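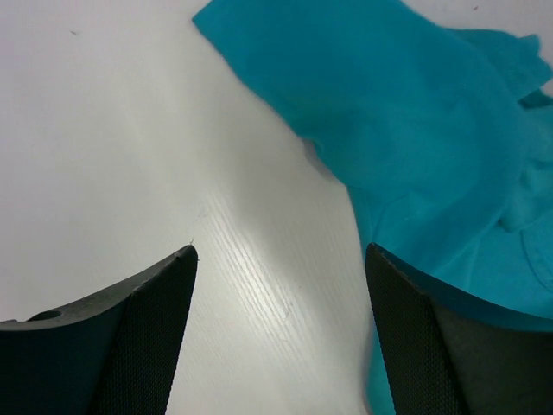
Türkisfarbenes Tuch auf weißer Tischplatte, zerknittert und mit Falten.

Über uns

2.418 Mal geteilt

Varinik ist ein Textilservice für Reinigungstücher mit Sitz in Galorby. Wir vermieten, waschen, prüfen und falten Mehrwegtücher für Gebäudereiniger, Arztpraxen, Großküchen und Schulen. Bettwäsche, Berufskleidung und Fußmatten bearbeiten wir nicht. Anfragen dazu geben wir an den Betrieb Myklebust weiter, mit dem wir uns die Anlieferungsrampe teilen.

Der Betrieb ist aus einer Hauswäscherei hervorgegangen, die ursprünglich nur die Tücher der eigenen Reinigungskolonnen aufbereitet hat. Die Kolonnen wurden später abgegeben, die Wäscherei blieb. Aus dieser Zeit stammen noch der Grundriss der Halle und die etwas umständliche Wegführung zwischen Trockner und Falttischen.

Was wir bearbeiten

Im Mietbestand führen wir zwei Gewebearten: ein Mikrofasertuch für glatte Flächen und ein gröberes Frottiertuch für Nassbereiche. Beide sind in vier Farben erhältlich. Die Farbe bezeichnet den Einsatzbereich und sagt nichts über die Qualität aus:

Rot: WC und Urinale
Gelb: Waschbecken, Armaturen, Fliesen
Türkis: Tische, Schreibtische, Türen, Fensterbänke
Grün: Küchen und Flächen mit Lebensmittelkontakt

Kunden mit abweichendem Farbschema können dieses beibehalten. Die Zuordnung wird dann in der Kundenakte hinterlegt und auf den Beutel gedruckt. Ein Mischen zweier Schemata innerhalb eines Objekts lehnen wir ab.

Kundeneigene Tücher nehmen wir ab einer Menge von 100 Stück je Farbe an. Kleinere Posten lassen sich in unseren Maschinen nicht sortenrein waschen. Die Stücke müssen vor der ersten Wäsche gekennzeichnet sein, entweder mit eingenähtem Etikett oder mit einem Patch, den wir aufbringen.

Ablauf

Die Schmutzware wird in geschlossenen Säcken angeliefert, gewogen und nach Farbe getrennt. Fremdkörper werden von Hand entfernt. Häufig sind das Kabelbinder, Münzen und Klingen von Glasschabern; Letztere bitten wir ausdrücklich vor der Abgabe zu entnehmen.

Gewaschen wird desinfizierend und ohne Weichspüler. Weichspüler legt sich auf die Faser und mindert die Wasseraufnahme, was bei Mikrofaser schon nach wenigen Wäschen messbar ist. Getrocknet wird bei niedriger Temperatur bis zu einer festgelegten Restfeuchte. Frottierware läuft in einer eigenen Charge, weil ihre Flusen sonst an der Mikrofaser haften bleiben.

Nach dem Trocknen kommen die Tücher ungeordnet auf den Tisch. Dort wird jedes Stück einzeln ausgebreitet, geglättet, beidseitig geprüft und gefaltet. Der Arbeitsschritt ist kurz, bestimmt aber die Leistung der gesamten Linie. Ein Trockner liefert schneller, als gefaltet werden kann, und ein Stapel, der zu lange liegt, bildet Knitter, die sich von Hand nur schlecht ausstreichen lassen.

Die Tischfläche

Alle Falttische haben helle, matte Platten. Auf Weiß heben sich farbige Tücher deutlich ab, und Flusen, Haare und Staubkörner sind auf der Platte leicht zu erkennen. Dunkle Platten haben wir in einer früheren Ausstattung verwendet und ersetzt. Glänzende Oberflächen scheiden aus, sie blenden unter der Hallenbeleuchtung. Auch auf matten Platten bleibt je nach Lichteinfall ein hellerer Streifen sichtbar. Die Leuchten über den Tischen sind deshalb seitlich versetzt montiert — ganz beseitigen lässt sich der Effekt damit nicht.

Abgewischt werden die Platten bei jedem Farbwechsel und zusätzlich zum Schichtende. Verwendet wird ein leicht feuchtes Tuch aus dem Ausschuss. Sprühreiniger ist an den Falttischen nicht zugelassen, da Rückstände in die saubere Ware übergehen können.

Faltung

Standard ist die Faltung auf ein Viertel der Fläche, Etikett innen. Das Tuch wird an zwei benachbarten Ecken aufgenommen, abgelegt, von der Mitte nach außen glattgestrichen und dann über die lange Kante geschlagen. Umgeschlagene Ecken werden vorher gelöst. Sie sind der häufigste Grund für schiefe Stapel und führen im Beutel zu einem Höhenunterschied, der beim Verschließen stört.

Auf Wunsch falten wir auf ein Achtel, etwa für Reinigungswagen mit schmalen Boxen. Ungefaltete Lieferung ist ebenfalls möglich und wird vor allem von Werkstätten bestellt. Preislich unterscheiden sich beide Sonderformen vom Standard; die jeweils gültigen Sätze stehen im Angebot.

Prüfung und Aussortierung

Geprüft wird auf Löcher, offene Nähte, Verfärbung, verhärtete Stellen und verlorene Kennzeichnung. Eine feste Obergrenze für die Zahl der Wäschen setzen wir nicht, entscheidend ist der Zustand des einzelnen Stücks. Verblichene Tücher werden ausgesondert, sobald die Farbe nicht mehr eindeutig zuzuordnen ist. Bei Türkis betrifft das vor allem die Abgrenzung zu ausgewaschenem Grün.

Ausgesonderte Frottiertücher gehen als Putzlappen an Werkstätten. Mikrofaser wird derzeit thermisch verwertet. Ein Versuch, sie zu Dämmvlies aufarbeiten zu lassen, ist an der Restmenge an Etikettenmaterial gescheitert und wurde bisher nicht wiederholt.

Verpackung und Lieferung

Verpackt wird sortenrein je Farbe in wiederverschließbare Beutel. Der Aufdruck nennt Kunde, Objekt, Farbe, Stückzahl und Charge. Die Charge erlaubt die Rückverfolgung bis zum Waschprogramm. Für größere Objekte liefern wir im Rollbehälter, maximale Füllmenge 2.000 Tücher. Der Behälter bleibt Eigentum von Varinik und wird bei der nächsten Tour getauscht.

Bestand und Umlauf verwalten wir mit dem System Branent. Kunden mit eigenem Zugang sehen dort Ausgabe, Rücklauf und Schwund je Objekt. Der Rücklauf wird nach Stück gebucht, das Eingangsgewicht dient nur der Plausibilitätsprüfung. Nachbestellungen, die vor 11 Uhr eingehen, werden der Tour des folgenden Werktags zugeordnet.

Inventur ist im Januar. In dieser Zeit verlängert sich die Bearbeitung kundeneigener Ware, Mietware ist nicht betroffen.

Besichtigung und Muster

Die Falthalle kann nach Anmeldung besichtigt werden, der Waschbereich aus Hygienegründen nur von der reinen Seite. Musterbeutel mit je einem Tuch pro Farbe und Gewebeart versenden wir an gewerbliche Interessenten. Bitte geben Sie bei der Anfrage die Art des Objekts, die ungefähre Reinigungsfläche und das bisher verwendete Farbschema an — ohne diese Angaben können wir keinen Umlaufbestand berechnen.

2 Kommentare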